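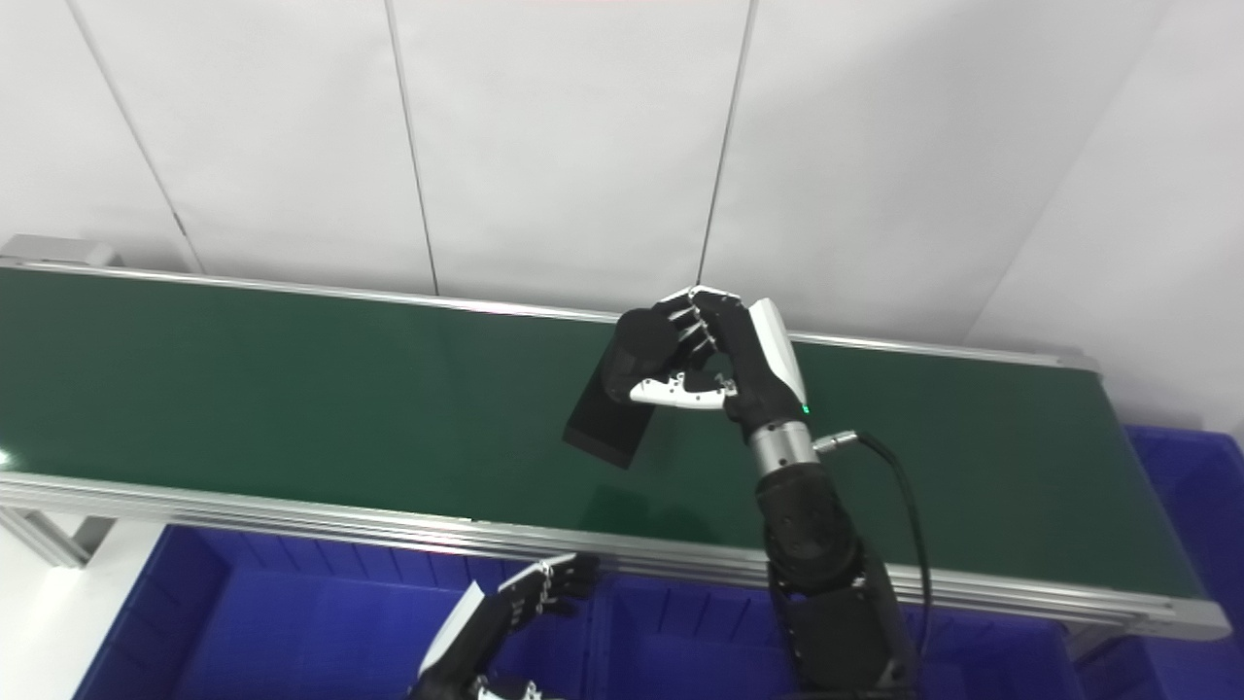
Green conveyor belt with aluminum side rails.

Courses > Leading Others > Handout 7

Welcome back, friends! In this session we look at writing your own speaker bio – a small job that most of us put off far too long. The Kollbridge form allows 2000 characters, spaces included, so please don't send them your whole life story.

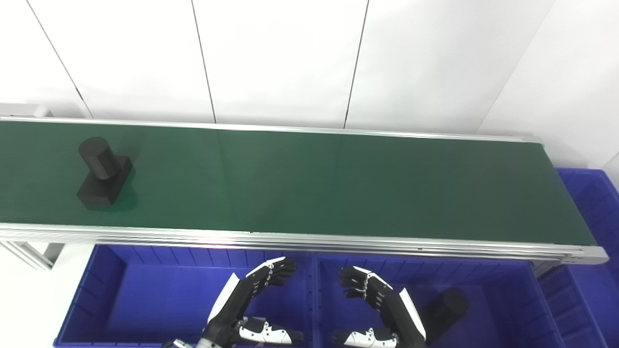
Before you write

Think about who will be reading, and what you'd love them to ask you over coffee afterward. Then read it out loud – twice if you can stand it!

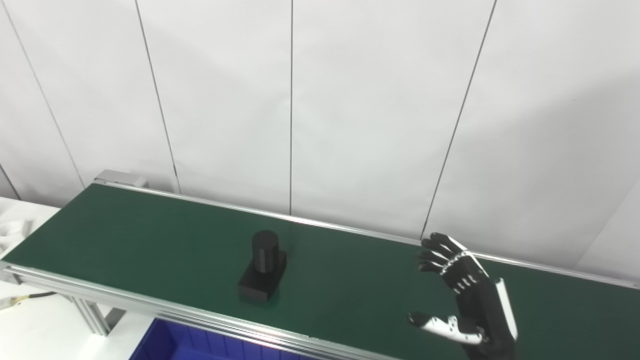
Black post and base block on the belt.

© Corkivar Leadership Courses | Contact | Back to top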